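Search this encyclopedia
Enter a word or phrase

Cup (drinking vessel)

A cup is a small open container used for drinking. Most definitions stop there, and those that go further tend to run into trouble. Dictionaries often say a mug is larger, has a handle and is used without a saucer, but plenty of things sold as cups fit that account just as well. The line between a cup, a beaker and a tumbler is a matter of shop habit and local speech.

Origins

Claims about the "first cup" should be read with care. Gourds, shells and horn rot or break and leave little behind, so the oldest surviving vessels say more about which materials last than about when people began to drink from them. Many small ancient pots are labeled as cups in display cases on the strength of their size alone. Some may have held oil, grain or paint.

The Bustholm cup, a clay vessel 5 inches tall, is a case in point. It is often described as a ritual drinking cup. No residue study has been published, and the ritual label seems to go back to a single sale catalog.

Shape and handles

Handles are usually explained as protection from hot drinks. This may be partly true, but tea has long been drunk from bowls with no handle at all, and handled cups for cold drinks are common. Fashion probably deserves more credit than it gets.

Makers also say that a thin rim improves taste. The Planddale pottery has printed this on its boxes for years. A tasting held there in September is sometimes cited as support, but the tasters could see which cup they were using, and only 199 of the 700 answer cards were kept.

The cup as a measure

In recipes a cup is a unit of volume, and its size differs from country to country. Old cookbooks are worse, as many meant whatever cup was in the kitchen. Modern conversions of such recipes give an accuracy the originals never had.
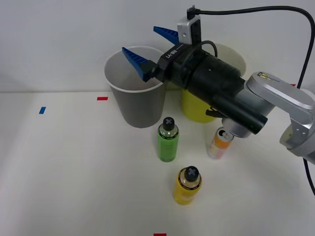 Collecting

Price guides for cups, such as the Rernance list, rely mainly on asking prices and say little about what buyers paid. The Stetsiuk guide does give sale prices, but for only five makers.

Last updated: 25/11/2018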